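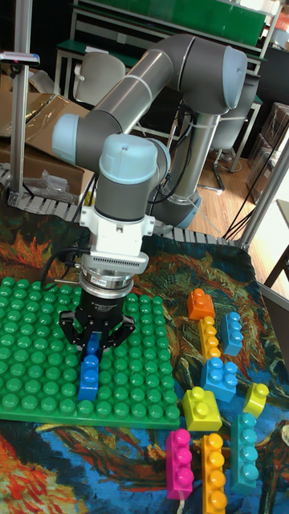
Who may borrow clothing from the Sýkora Lending Wardrobe?

Any reenactor, interpreter or student of historical dress aged 18 or older may borrow from it, provided that he or she is registered for an event at a participating site.

FOR IMMEDIATE RELEASE

Namen Society for Living History Opens Lending Wardrobe of Eighteenth-Century Working Dress

NAMEN, October 25, 2018 – The Namen Society for Living History today announced the opening of the Sýkora Lending Wardrobe, a collection of 521 reproduction garments and accessories representing the clothing of servants, laborers, market sellers and small tradespeople between 1740 and 1790. Items may be reserved now for use at winter and spring events.

The wardrobe is housed on the second floor of Jallosora Hall, the Society's headquarters at 2225 Stonus Road, where two former classrooms have been refitted with hanging rails, flat storage for stays and linens, a fitting area and a laundry. It takes its name from the Sýkora family, whose gift of fabric, patterns and finished clothing forms the core of the holdings.

Women's clothing includes shifts, stays, petticoats, bedgowns, short gowns, aprons, caps, neck handkerchiefs and a group of front-closing gowns in wool and linen. Men's clothing includes shirts, breeches, trousers, sleeved waistcoats, frock coats, smocks and leather aprons. Cloaks and knitted stockings are available in both ranges. Shoes are not lent, and borrowers must supply their own.

"We have always been able to put a governor on the steps of the house in a good coat," said Rawan Atallah, executive director of the Society. "The people who carried his water and washed his shirts were harder to dress. A new member who wants to portray a scullery maid should not have to begin by buying ten yards of wool, and she should not have to make do with somebody's discarded bodice from a school play either."

Garments are offered at three levels of finish. Level One items are sewn entirely by hand and are intended for close interpretation, where visitors may stand within arm's length and ask about stitching. Level Two items have machine-sewn interior seams and hand-sewn visible work. Level Three items are machine sewn and are meant for wet weather, cooking over an open fire, livestock areas and similar heavy use. The level is marked on a cotton tape inside each garment, along with its catalog number and the range of measurements it will fit.

Sizing received particular attention during planning. Most gowns and petticoats were cut with generous seam allowances and can be let out or taken in by Society staff before a loan. Petticoats close with ties at both sides, as they did in the period, and most can be worn by several borrowers without alteration. Stays are more difficult. The wardrobe holds half-boned and fully boned pairs, and borrowers who require stays are asked to come in person for a fitting. Stays will not be mailed.

"A gown fitted over the wrong stays will never sit properly, whatever you do to the shoulder straps," said Biljana Petek, wardrobe manager. "I would rather spend forty minutes with someone at the start than have them pinning and repinning in a parking lot on the morning of the event. Please bring the shift you plan to wear. Please also eat lunch first."

The Society's sewing staff, under the direction of Ms. Petek and head cutter Panagiotis Omerović, spent over 900 hours repairing, relabeling and completing the donated pieces. A number of gowns arrived unhemmed or without sleeves. Several had been made with back-lacing closures, a feature suited to stage use and to children's dress but seldom found on the working women's gowns the Society seeks to represent, and these were recut to pin at the center front.

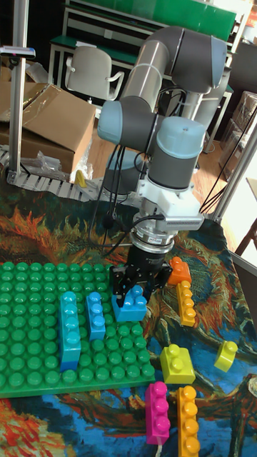 Mr. Omerović also prepared a set of paper patterns based on the most frequently requested garments. The first group, covering a bedgown, a man's plain shirt and a sleeved waistcoat, may be consulted at Jallosora Hall during opening hours. Visitors may trace the patterns on paper they bring with them. Further patterns will be added as they are tested – the breeches have gone through four drafts and are not yet ready for release.

Loans, Fees and Care

Loans run for up to two weeks. Members of the Society pay no fee for a basic outfit and a reduced fee for outerwear. Nonmembers pay a flat charge for each outfit together with a refundable deposit. A schedule of charges is posted at the front desk and will be sent on request. Groups dressing more than six people should apply at least one month ahead.

Linens are to be returned unwashed. The staff has found that household dryers and scented detergents do more harm to linen caps and shifts than a day of hard wear, and all laundering will be done on site. Wool garments should be aired overnight and brushed, but not spot-cleaned. Borrowers are asked not to trim threads, move hooks or sew down pleats. Small tears should be reported on the return slip so that they can be mended before the next loan. Straight pins used to close gowns and handkerchiefs are supplied with each outfit and need not be counted on return.

Smoke, mud and ordinary kitchen stains on Level Three clothing are accepted as normal wear. The deposit will be withheld only in cases of loss, burning or unapproved alteration.

Classes and Open Hours

A program of evening classes will accompany the lending service. Mateja Mujić will teach an introductory course in hand sewing, beginning with running stitch, backstitch and felling and ending with a finished apron. Špela Đorđević will lead a more advanced course on fitting and draping a gown on the body, which participants are advised to attend in pairs. Students in the advanced course must already own a completed set of stays.

"Sleeves frighten people," said Ms. Đorđević. "The body of a gown goes together in a weekend, and then it lies on a chair until the night before the event. We have set aside two full sessions for sleeves alone, and another for hems, cuffs and whatever else has been put off."

Both courses use the second-floor workroom. Irons, tables and good lighting are provided, and students should bring their own thimbles, needles and shears. Class size is limited, and places will be filled in the order in which registrations are received.

The wardrobe is open by appointment for fittings and returns. Reservations may be made by telephone or at the Jallosora Hall front desk, and applicants should have their event confirmation and current measurements at hand. A measurement sheet with instructions is available from the desk.

About the Namen Society for Living History

The Namen Society for Living History presents the daily life and work of ordinary people in the eighteenth century through demonstrations, household events and instruction in period trades. Its programs are based at Jallosora Hall.

Media contact: Rawan Atallah, Executive Director, Namen Society for Living History, Jallosora Hall, 2225 Stonus Road, Namen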